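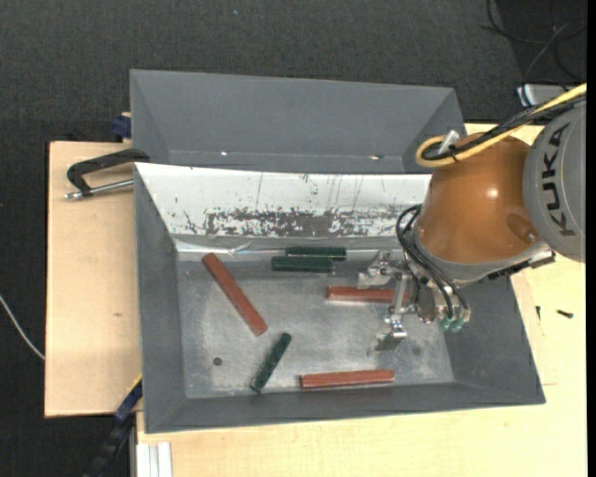
Lillitz, the animation studio behind the preschool series Pestska, has signed a licensing and distribution agreement with Wilholm covering the show's first two seasons.

Under the deal, Wilholm will handle broadcast and streaming sales for 100 episodes in 14 territories. It will also represent the series for publishing, toys and live events in the same markets. Financial terms were not disclosed.

The first season, made up of 50 episodes, is finished and will be offered to buyers from July. The second season of 50 is in production at the Lillitz studio, with music and sound work by Khamphan, which also scored season one. Each episode runs seven minutes.

Pestska follows a young marsh bird who runs a ferry between two villages and carries a different passenger in every story. The series is aimed at children ages three to five.

"We have been looking for a partner that would take on the show and the consumer products together," a Lillitz spokesperson said. "Wilholm knows the preschool market and gave us a clear plan for both."

Wilholm expects to name its first publishing licensee later this year. A range of picture books and a sticker book are planned as the opening titles.

Lillitz keeps all rights to the series in its home market.

Screeners are available to buyers on request from the Wilholm sales office.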